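Visit report: Brandes bench works, Womdale
2019-05-30

The Brandes works occupies 2 bays on the Womdale estate and makes butcher-block worktops for schools and repair shops. Output is 4,000 tops a year, of which 1,000 go to Skesunik, the fitting-out firm.

Maple arrives as sawn board and is stored until the moisture reading settles. Boards are ripped into strips, turned on edge and glued in a press for 4 hours. Each blank is then planed on both faces, trimmed and sanded. Knots are accepted if sound and tight. Colour is not matched between strips, so a single top can run from very pale to a fairly dark honey.

Finishing is by hand. Oil is wiped on, left to soak and rubbed back. The finishing bay smelled strongly of it, and the extraction was loud enough to make the talk hard to follow.

The last stop was the fitting room, where tops are mounted on base units and vices are bolted on near a corner. The Jirkivov pattern, a heavier top for metalwork, was not on show. Bolts are tightened again in January, when the heating has dried the timber.

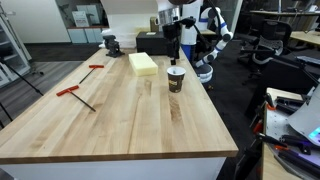 How often does a maple worktop need oiling?

Twice a year is enough for a bench in daily use, with an extra coat wherever the surface has started to look dull or feel rough.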